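Home Files Changes Issues License

We use cookies to remember your language. OK Settings

# sivine-recipes

Sivine is a small collection of home recipes, typed from handwritten notebooks and saved as plain text. It has 586 recipes in 10 folders. The notebooks come from families in Barajas and Bellden, and most pages have no date on them.

Last update: 2020-06-24

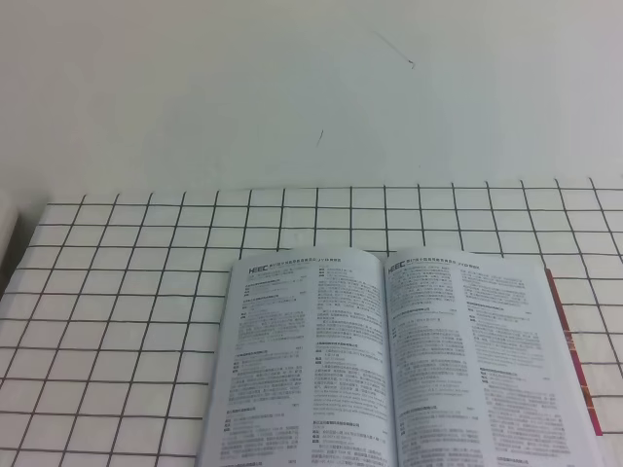 Brako

## What is in the files

Each recipe is one file. The first line is the title, the second line is the folder name, and then come the ingredients and the steps. The ingredient list has four columns:

- `amount` - a number, or empty if the notebook gives no number
- `unit` - cup, spoon, gram, or the word used in the notebook
- `item` - the ingredient in English
- `original` - the ingredient as it was written, with the spelling mistakes kept

The file `items.csv` has 1,197 different ingredient names. Many of them are the same thing with another spelling. I did not join them, as I am not always sure that "white cheese" in one house is the same cheese in the other.

## How I typed them

I read each page two times and typed it by hand. Where a word could not be read, I wrote `[?]`. Old measures such as "a coffee cup" stay as they are. Please do not change them to grams in the main files. If you wish to have grams, use the folder `converted`, but be careful with flour - every family filled the cup in a different way.

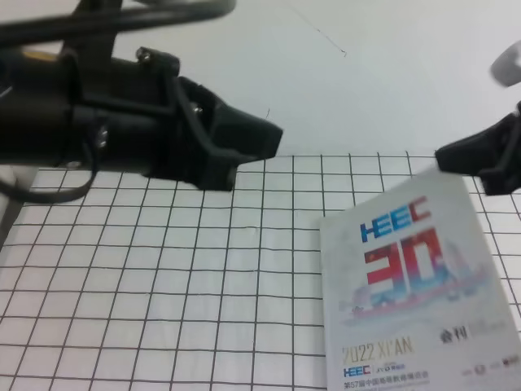 Oven heat was the hardest part. The notebooks say "strong oven" or "oven for bread", and only a few pages give degrees. In the files you will find these words in the field `heat`, without any translation to numbers.

## Known problems

- The soups folder has some recipes two times, with small differences in salt and water.
- In May I renamed the folder `sweets` to `desserts`. Old links to it do not work.
- Baking times are missing from most of the bread recipes.

## Use

You may copy, cook, print and change the recipes. If you publish them, please write the name Sivine next to them. Corrections are welcome in Issues - give the file name and the line, and please one correction in each message.

Get news of new recipes by email. Subscribe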